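Print this page | E-mail this page

Vareo laundry set - gallery, February round

Quick page so the Plarnolden people stop asking what we do all day. We gather examples for the folding and sorting model. A person drives the arms, the arms move cloth from one place to another, everything gets saved, we reset and go again. That's one example. Then another. The model learns from the pile, good ones and slightly ugly ones both.

Only one picture up so far, the rest of the gallery is notes until I get the others sorted. Sorry about the order.

How a run goes

Start pose, arms up and clear of the table. Operator says go. One item per example, no doubling up - if two towels come out stuck together we keep it but tag it "double". Tags matter more than people think. Half of last month's went back to Oyelaran for retagging and it ate a whole afternoon.

Resets

The slow part. 30 examples to a block, then swap operators. Whoever is resetting should NOT make the pile neat. We had 3 blocks where every towel started with the same corner up and the model learned to go for the corner and nothing else. Drop it, don't place it. If it lands weird, good.

Failures

Keep them. A missed grab and a second try is worth having, as long as the operator recovers without help. If a hand goes in, stop the recording and mark it. Don't trim the start or the end either, Fluser does the trimming and gets confused when somebody has allready been at it.

Table setup
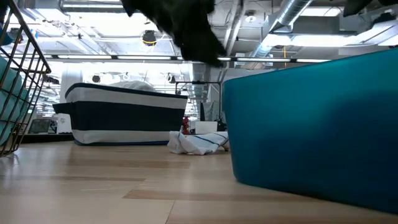

Mixed containers are the big change this round. The old set had one kind of bin in one spot, and the policy fell apart as soon as we slid it over. So now a tall teal bin you can't see into from the side, a soft striped basket, a wire one with the cloth bulging behind the wires, and a white towel left bunched up between the bin and the striped basket. Thin dark blue stripes on that towel, handy - you can follow the folds in playback.

Still to do

Shuffle the containers between blocks, not in the middle of one. 2 more blocks with the lights turned down. Darker cloth, we have hardly any. Also need someone to check teh clock on the left wrist camera, it drifts by late afternoon and then nothing lines up.

More pictures when the next block is uploaded.

Print this page | E-mail this page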